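Print this article | E-mail this article

Getting Gray Right

A workroom wall is part of the lighting. Few shops treat it that way when they buy paint.

Most paint sold for workrooms is chosen from a strip of card the size of a bookmark, under store lighting, by someone who has already decided on gray. The strip gives a name and perhaps a value for light reflectance. It says nothing about how the color will behave once it covers four walls and begins to light itself.

The print shop Athanasiadis, in Istovness, repainted its proofing room in July after two years of complaints that proofs approved inside looked too warm in the front office. The presses had been checked, and so had the inks. The lamps over the viewing table were replaced with tubes rated at 4,000 kelvin, and the proofs still came out wrong. The walls were a pale cream, and the ceiling had been painted to match.

Cream walls absorb a little more blue than red. Light that leaves the lamp, strikes the wall and comes back to the table has lost part of its short-wavelength content. In a large room with a low table in the center, the loss is small. In a narrow room, much of the light on the table has touched a wall at least once, and a good share has touched one more than once. Each bounce applies the same filter again. A tint that is hard to see on the wall can be measured on the table.

The remedy is a neutral gray, and the difficulty is that very few paints labeled gray are neutral. The usual way to make a gray for the house paint market is to start with a white base and add black, then correct the result toward whatever the buyer is expected to like. Carbon black in a white base tends to lean blue. Makers add yellow oxide to pull it back, and often a trace of red oxide to keep it from going green. The sum of these corrections may look neutral in daylight and drift under a lamp with a different spectrum. The effect is called metamerism, and it is the main reason two gray walls that match at noon can part company at six in the evening.

Zistska, the firm that supplied the shop, makes a wall paint called Rerura for viewing rooms and inspection areas. It uses fewer colorants than a decorative gray, and the range runs to 3 values: light, middle and dark. The data sheet gives a reflectance curve across the visible spectrum in place of a single number. A flat curve is what the buyer is looking for. A curve that rises toward either end shows a tint, and the slope shows how strong it is.

How dark to go

Once the hue has been dealt with, the next choice is value. A light gray returns more of the lamp output, so fewer fixtures are needed, and shadows under the hands are softer. It also returns more of everything else, including light reflected from colored stock stacked against the wall. A dark gray holds stray light down and keeps the eye adapted to the work surface, at the cost of more fixtures and harder shadows.

The shop picked the dark gray, which reflects 30 percent of the light that falls on it. The electrician added a row of fixtures to make up the difference. People who work there say the room feels smaller than it did, and that it takes a short while to get used to after coming in from the street.

Rooms where no one judges color have different needs. In a general workroom the wall serves mostly as background. It should sit far enough from the color of the tools and parts in use that edges can be found without effort. White walls do this well for dark objects and badly for pale ones. They also raise the brightness at the edge of vision above that of the bench, and the eye adjusts to the wall instead of the work. Middle gray is a compromise that suits most materials except bare metal, which can take on the wall color and sink into it.
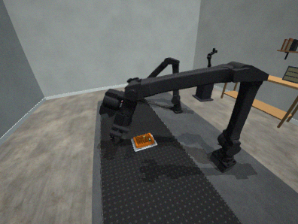

Background value matters most where the view is deep, with a bench running away from the viewer and equipment overlapping along its length. The near items cover part of the far ones, and the eye has only the outline to sort them by. Matte black equipment against a plain gray room, as in the rendering, keeps its outline at the far end of the table as well as the near end, and small color marks such as the red detail on the nearer arm remain easy to pick out. If the gray were replaced with a wall of strong color, the small mark would have to compete with it. Designers of control rooms have used this for a long time: large areas are kept free of hue so that hue can be saved for the parts that carry a meaning.

Sheen

A neutral color in the wrong finish will undo much of the work. Semigloss paint is popular in shops since it can be washed down, but at low angles it acts as a mirror. A wall beside a window will show a bright streak that moves through the day, and a wall behind a bench will show an image of every fixture. Flat paint spreads the light evenly and marks at the first touch of a dirty sleeve. Eggshell is the common middle choice. Where the lower part of the wall takes a beating, a washable finish can be used up to bench height and flat paint above it, provided both are tinted from the same formula. The two will look slightly different even so. Surface gloss changes apparent depth, and the glossier paint generally looks darker from the side.

Surface preparation counts for more with flat gray than with white. Filler absorbs paint at a different rate from the board around it and leaves dull patches, known in the trade as flashing. A full primer coat takes care of most of it. Spot priming does not. Roller direction should be kept the same across a wall, with the final pass from ceiling to floor, and each wall should be finished without a break. Cans should be mixed together in one large bucket before work starts, as factory batches can vary enough to show at a corner.

The ceiling is often left white to save money. In a viewing room it should be painted too, for the same reason as the walls. In an ordinary shop a white ceiling is useful, and any yellowing will be spread so widely that it is unlikely to trouble anyone. Floors are harder to control. A brown floor reflects less light than a pale wall but lies closer to the work, and the underside of anything held in the hand will pick up its color. The proofing room at Istovness had a brown floor. It was covered with gray sheet vinyl in the same week as the painting, so the share of the improvement that belongs to the floor is not known.

Proofs from the room now agree with those seen in the front office in the morning. By late afternoon, with sun on the office side, they do not, and the shop has ordered blinds.

READER COMMENTS

We did our framing shop in middle gray and the customers hated it. Went back to white in front and kept gray in the back where we check mats. No complaints from either side.
Posted by cornerjoint

The article skips lamp aging. Fluorescent tubes shift as they get old. Paint all you want, if the tubes are past their hours you are measuring the wrong thing.
Posted by ballast_swap

Is the dark value any good for a photo retouching room? Mine is very small and has one window facing north.
Posted by greenbottle

Agree on mixing all the cans together first. I have a corner that still bothers me.
Posted by M in Istovness

Contact us | Copyright, all rights reserved | Back to top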